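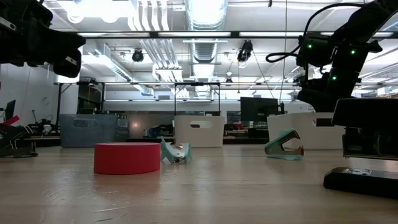 Two-arm table with stapler and staple removers set out.

Moving a Desk Task to a Two-Arm Cell: Steps for Shift Leads

Applies to: document prep, returns sorting, small kitting
Written by Peninah Mutiso, process engineering, Sukwood
Last revised 21 May 2020

This page covers the handover of a manual desk task to a two-arm cell and the changes to the operator's job that go with it. It assumes the cell is installed and has passed its safety check. For installation, see the Milteo setup guide.

Before you start

You need the current work instruction for the task, the operator who knows it best, and write access to the cell's task list. Block out a full shift. Do not schedule the handover in the last week of March, when returns volume is highest.

Step 1. Record the manual task

Sit with the operator for one complete batch. Write down every pick, every put and every check, including those missing from the work instruction. At Sukwood the written instruction for document prep had no line for turning a staple remover before gripping it. Operators did it without thinking. The cell needs it as a separate move.

Mark each line A (arm), P (person) or S (shared). If two people disagree on a line, mark it P and review it after the first month.

Step 2. Set the start positions

Tools do not have to be in the same pose each time, but they must be inside the reach of at least one arm. Keep tall items, such as a desk stapler, to one side. A tall item in the middle hides smaller ones from the fixed camera.

Test with tools on their side as well as upright. A staple remover on its side presents a different grip width from one standing on its edge, and the two need separate entries in the grip table.

Step 3. Check the grippers

Close both fingers and look at the tips. Wear at the edges is acceptable as long as the tips meet evenly. Replace fingers in pairs. Enter the change in the cell log with your initials.
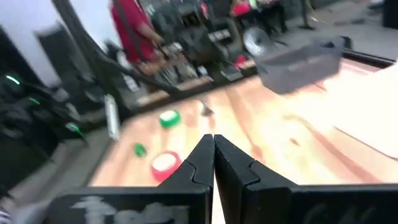 Run the empty-grip test after any finger change. The arm closes on nothing, opens, and reports the gap. If the gap differs from the value in the log, recalibrate before loading parts.

Step 4. Run a supervised batch

The first batch is 41 cycles, with the operator at the stop button throughout. Note each stop and its cause under one of these headings:

Missed grip
Dropped item
Item out of reach
Operator stop, no fault

The last heading matters. Hafþór Frandsen's team left it off their first sheet, and stops made out of caution were filed as missed grips. The grip table was then changed twice for a fault that did not exist.

Step 5. Reassign the operator's time

Complete this step before the cell goes live. In the Sukwood trial the cell ran 2,535 cycles and recorded 438 stops, 141 of them operator stops with no fault. Each stop takes a person away from other work. An operator given a full second task will either leave the cell waiting or fall behind on the second task.

Assign work that can be put down at any point. Label checks and tray refills are suitable. Phone work is not.

Update the job sheet to show cell duty as a task with its own hours. Serpil Gündoğdu in the pay office will not process a grade review without it.

Step 6. Hand over

Go through the stop sheet with both shifts together. Show each operator how to pause, clear and resume, then have them do it unaided. Keep the manual work instruction at the station. Operators should run one manual batch per month so that the task can continue during a cell outage.

Known issues

Cell does not resume after a pause: check that both arms are in the ready pose. One arm left mid-move blocks the other.

Repeated missed grips on one tool only: check the grip table for a missing on-its-side entry (Step 2).

Questions about the grip table go to Mohit Prajapati. Send job sheet changes to the pay office.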